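Trikholm Hardwax Oil, Satin
Maker: Rernham Finishes
Data sheet revised May 2018

Trikholm is a clear hardwax oil for indoor wood furniture: tabletops, desks, shelves and chair seats. It soaks into the surface and cures to a low satin sheen. It does not build a thick film, so worn spots can be repaired without stripping the whole piece. Not for floors, decks or cutting boards.

Surface preparation
Sand bare wood to 120 grit, then 150. Finer grits close the pores and reduce uptake. Remove old varnish completely. Round tops should be sanded along the grain — not around the rim — and the edge finished by hand.
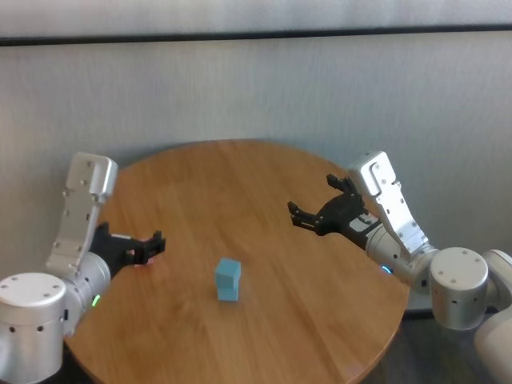
Femi Tamuno writes that 180 grit left his ash desk smoother, but the first coat took much longer to soak in and the color came out lighter than on his test board. He went back to 150 for the second desk.

Application
Stir well. Do not shake. Apply a thin coat with a white pad or lint-free cloth. Leave for 9 minutes, then wipe off all excess. Let dry overnight and apply a second coat the same way. End grain and rims may need a third.
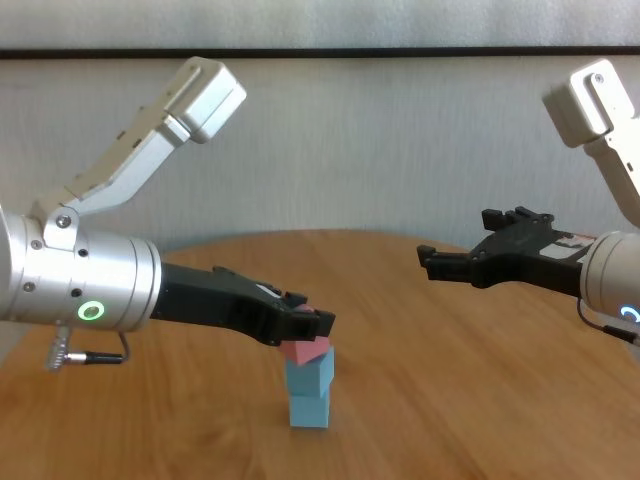

Excess oil left on the surface will stay tacky and collect dust. If this happens, rub with a pad dampened with fresh oil and wipe dry. Used cloths can self-heat and catch fire. Soak them in water and lay them flat outdoors before disposal.

Coverage and sizes
One quart covers 56 square feet, two coats. Open-grained wood takes more.
Item 23: one quart
Item 6: half pint, for repairs

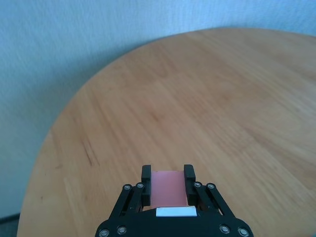
Store the can upright with the lid pressed down firmly. Protect from frost. A skin on the oil should be lifted out whole, never stirred in.

Tint
Clear deepens the natural color of most woods and gives pale wood a warmer tone. The Grirkura tint set can be mixed into the first coat only. The second coat is always clear.

Care
Keep water off the surface for the first week. After that, clean with a damp cloth and mild soap. No ammonia, no scouring powder. Recoat when water stops beading.
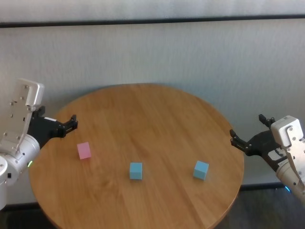
Gatchalian asks whether the clear can go over an older coat of the maker's furniture wax. It cannot. Remove the wax with mineral spirits, let the wood dry, sand at 150 and start again with a first coat.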